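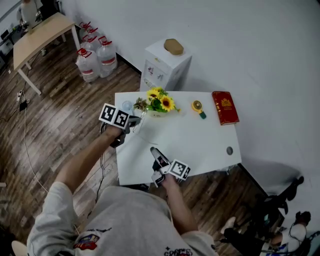

Corinne Haskett

August, small table by the water, second go

Started at 10 again with coffee in hand, which I then had to find somewhere else to put, because the whole point of the week is keeping the small white table down to the things that belong on it. (Coffee ended up on the windowsill by the stairs. It's probably still there.)

So, where things stand. The sunflowers stay! I know there was a vote of sorts at lunch and I know they're fake, but the table looks like a spare part without them, and they hold their place nicely toward the back. The only thing I'd change is the leaves, which spread out wider than you think and grab at whatever you set down next to them. I bent a couple of the stems in a bit. If you bend them, bend low down near the pot, the tops spring right back.

The red book goes on the right. I've tried it flat to the edge and I've tried it at an angle, and I like it better at an angle, partly for the gold on the cover and partly because you can get your fingers under a corner. Keep it off the little gray hole in the tabletop. That hole is where we'll want to bring the lamp cord up when the lamp from Nedwood gets here, and I don't want to discover then that everyone has gotten used to having it covered.

The glass was my mistake. It's a clear glass on a white table and I lost it twice in one morning while looking straight at it. Back left corner is fine for it, next to the flowers, as long as it's empty. I'd still like something with color in it, even a stripe. There may be a blue tumbler left over in the Mostatbridge box, so whoever opens that first please look.

Fans: one at a time on the table, please. They're handy in this heat and I'm all for them, but they're the thing that wanders most. Lay it down with the handle toward you. Standing it up against the flowers works for as long as you're watching. 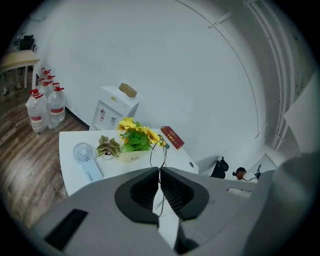 Grube Fit-Out Shop, Front Room Group

Afternoon, same table. The little succulent is in, the one with the pink and cream in its leaves, in its white pot between the fan and the flowers. I was ready to be snippy about a second plant and I take it all back, it fills the gap next to the sunflowers so well that I stopped wanting to put other stuff there. Pot is small and tips if you catch it with a sleeve, so lift, don't slide.

Still don't love the cable hanging down by the flowers and the book. It loops just far enough to hook on things. I have a bag of clips somewhere, the stick-on kind, 20 to the bag, and two of those would hold it. Will bring them in. The white one along the floor to the power strip on the left is a separate job and wants a proper cover, since that's where everybody walks to get to the wooden table.

Now the water corner, which I have opinions about. The four big bottles by the dispenser can live where they are, on the floor to the left. I tried them in a row along the wall and it looked very smart and you couldn't get the back one out without shuffling the other three, so back to a bunch they went. Leave a foot's width beside the dispenser. Full ones are heavy enough that you want both feet planted before you lift, and please don't drag them, the floor is nicer than we deserve.

Tissues on top of the dispenser: keep. I moved the box to the table for one morning and people kept walking over to the dispenser for a tissue and then standing there looking lost.

Wurnska sent their price for a built-in shelf along that wall, 4,000 all in, and I laughed out loud in the hallway. For a shelf! We could put the bottles on a low rolling stand for a tiny bit of that. I've sketched one on the back of their quote, two bottles deep, lip at the front, and it's pinned over the bench if anybody wants to scribble on it.

To do, me unless someone beats me to it:
clips for the hanging cable
dust the sunflower leaves (damp cloth, not the spray)
measure the gap next to the dispenser, wall to side panel
ask Nedwood how long the lamp cord is
look for blue tumbler

Wiped the table down last thing and put the book back. Rolling stand gets cut after 10 tomorrow, when the saw's free.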